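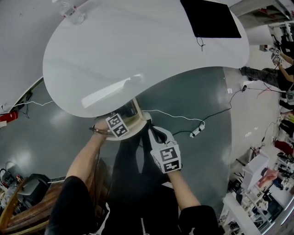
Markerwürfel am linken Handrücken und am rechten Handschuh, weißer Tisch mit glänzender Platte.

Start | Werkstatt | Küche | Software | Archiv | Kontakt

Werkstatt-Tipps: Handtracking mit Markerwürfeln stabil bekommen

Die Hinweise gelten für Nudon ab Version 2 und setzen voraus, dass Kamera und Würfel bereits kalibriert sind. Wer die Posen direkt an einen Planer wie Valia weitergibt, sollte die Punkte in dieser Reihenfolge abarbeiten.

Spiegelungen maskieren
Auf glänzenden Platten liegt das Deckenlicht als heller Streifen. Läuft ein Würfel durch diesen Bereich, verliert der Detektor Kanten. Belichtung fest einstellen, Automatik aus. Reicht das nicht, hilft eine matte Unterlage. Dunkle, blanke Böden verhalten sich ähnlich.

Würfel-IDs trennen
Jeder Würfel bekommt einen eigenen ID-Bereich. Links, rechts und Reserve niemals aus demselben Bogen mischen. Arbeitet eine zweite Person mit weiteren Würfeln im Sichtfeld, müssen deren IDs in die Sperrliste – sonst springt die Hand in der Auswertung quer durch den Raum.

Mehrere Flächen verlangen
Eine einzelne sichtbare Fläche ergibt zwei mögliche Orientierungen. Im Feld min_faces den Wert 2 eintragen und Einzelflächen nur zur Fortschreibung einer bereits bestätigten Pose verwenden. Beim Greifen unter eine Tischkante fällt der Würfel oft ganz aus. Dann die letzte Pose höchstens 100 ms halten und danach als ungültig melden. Längeres Halten sieht im Diagramm schön aus und ruiniert die Bahnplanung.

Filter sparsam einsetzen
Tiefpass erst nach der Ausreißerprüfung. Umgekehrt verteilt der Filter jeden Sprung auf die Nachbarwerte. In unserer Testreihe mit 389 Griffen blieben nach dem Tausch der Reihenfolge 76 fehlerhafte Segmente übrig, fast alle an der Tischkante.

Kabel ins Planungsmodell
Lose Leitungen auf Platte und Boden tauchen in der Kollisionsprüfung nicht auf. Entweder wegräumen oder als flachen Sperrkörper eintragen. Das gilt auch für Steckdosenleisten.

Handschuh und bloße Hand
Der Versatz zwischen Würfel und Handgelenk ist auf beiden Seiten verschieden. Zwei getrennte Transformationen anlegen und nach jedem Anlegen neu einmessen.

Macarena Gallardo

Kommentare (3)

Fuentealba
Der Punkt mit der Filterreihenfolge war bei mir der Fehler. Haltezeit stand außerdem auf dem Fünffachen.

Sekar Pattinasarany
Kann man die Sperrliste zur Laufzeit ändern? Bei uns kommen und gehen die Leute.

Macarena Gallardo
Ja, über den Befehl zum Neuladen der Konfiguration. Laufende Aufnahme vorher anhalten, die Zeitstempel setzen sonst neu an.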